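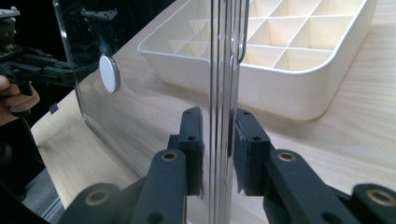
Questions About the Zomstead Recall Vote

Last updated 14 November 2021

We have been getting a lot of calls and emails at the Brisilik Voter Desk since the recall petition against two members of the Zomstead town council was certified, and many of you are asking the same things, so we have put the answers in one place. Please read as much or as little as you like! If your question isn't covered, the phone line and the front counter are both open on weekdays, and we are glad to talk it through with you.

What exactly are we voting on?

Whether the two council members named in the petition should stay in office until the end of their terms. You will see a separate yes-or-no question for each of them. You can vote the same way on both, or differently, or answer one and leave the other blank - a blank on one question doesn't spoil your answer on the other.

Why is there a recall in the first place?

The petition says the two members met privately with Flarnetti, the paving company, before the council awarded it the road contract, and that they should have told the rest of the council about those meetings before the vote. Both members have answered in writing. They say the meetings dealt with an older drainage job and that there was nothing about the new contract to disclose. The petition and the written replies are printed in full in the voter booklet, and we would encourage you to sit down with both of them, maybe over a cup of coffee, and make up your own mind. We don't take a side and we can't tell you who is right.

Has anyone been charged with anything?

No. A recall is a political question put to the voters, and it can go ahead whether or not there is a legal case. The council has asked for an outside review of the contract, which is a separate matter with its own timetable. We don't know when that review will be finished, and the recall won't wait for it.

When is the vote?

In March. The exact day will be printed on the card we mail to every registered voter, and we'll put it at the top of this page too once the council has formally set it. We know it's frustrating not to have the day yet, especially if you are trying to plan travel, and we will share it as soon as we are able.

Where do I go?

Most people will vote in the same place as last time. The big exception is the Grasso neighborhood, where the old polling place is closed for repairs. Grasso voters will use the library meeting room instead, which has step-free entry from the parking lot side. If you aren't sure which neighborhood you fall in (the line runs down the middle of a couple of streets, and we know that's confusing), call us with your address and we'll look it up while you're on the phone.

What time are the polls open?

The doors open at 8 in the morning. If you are standing in line when they close in the evening, you will still be allowed to vote, so please don't give up and go home. 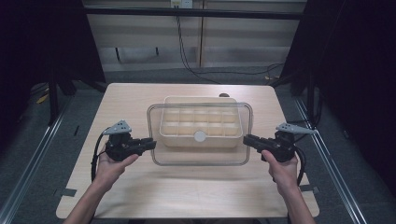 Clear container and compartment tray on a tabletop.

Can I vote by mail?

Yes, and you don't have to give a reason. Ask for a mail ballot by phone, by letter, or in person. When you send it back, please remember to sign the outside of the return envelope. An unsigned envelope is the problem we see most often, and although we will always try to reach you so you can fix it, it's so much easier for everyone if it's signed the first time. A couple who live together need to use separate envelopes, even if they have shared everything else for forty years.

I signed the petition. Does that count as my vote?

It doesn't, I'm afraid. Your signature helped put the question on the ballot, and you still need to vote if you want your view counted. You are also perfectly free to change your mind. Nothing about having signed ties you to voting one way or the other.

Can I take my name off the petition now?

The time for that ended when the petition was certified. Before certification, a signer could ask in writing to be removed, and several people did.

What happens if the recall passes?

Any member who is recalled leaves office once the result is made official, and the seat stays empty until a special election. The council can go on meeting in the meantime as long as it has enough members present, which it would, even with both seats empty. If only one of the two is recalled, the other carries on as usual.

And if it fails?

The members serve out their terms, and neither of them can face another recall petition for more than two years.

Will the recall cancel the Flarnetti contract?

No. The contract is an agreement with the town, and it stays in force whoever sits on the council. A future council could vote to end it or change it, subject to whatever the contract itself says about that. You can ask the town clerk's office for a copy.

Can I watch the count?

You certainly can, and we would love to have you. There is a public viewing area with chairs. We ask that you keep your voice down and leave your phone in your pocket while ballots are on the tables.

I just moved here. Am I too late to register?

Probably not! Give us a call or stop by the counter with something that shows your new address, such as a lease or a utility bill, and we'll go through the form with you.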